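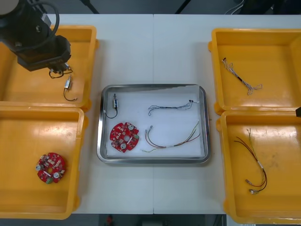

Ticket 1074
Site: Falcão, kitting cell
Opened by: Natália Sampaio
Assigned to: Omar Shboul
Status: Open, waiting on Datent

Problem
Cell stops with fault 690 (grip not confirmed) when picking wire harnesses. Circuit boards don't trigger it. Operator has to clear the fault and place the harness by hand.

7:40 a.m., Natália
Third stop this shift. Before the cell went in, two of us filled trays at this table. Now one person watches it and also covers inspection, so every stop means walking back from the other bench. Please don't log these as operator delays.

9:15 a.m., Omar
Checked air pressure and finger pads, both fine. Fault log shows the stops are on harness picks only. The loose ends spread differently each time and the grip check reads too early. Changed the delay before the check. Restarted.

11:05 a.m., Natália
Better, but it stopped again on a harness. Sidra asked if we can go back to placing harnesses by hand and let the robot do the rest. She did that job for years and says it takes her less time than clearing the fault.

1:30 p.m., Omar
Agreed with Sidra's plan for now. Harness picks turned off in the recipe. Stops recoded from operator to equipment. Sent the log to Datent, their reference 1506.

2:10 p.m., Omar
Correction, Datent reference is 1504.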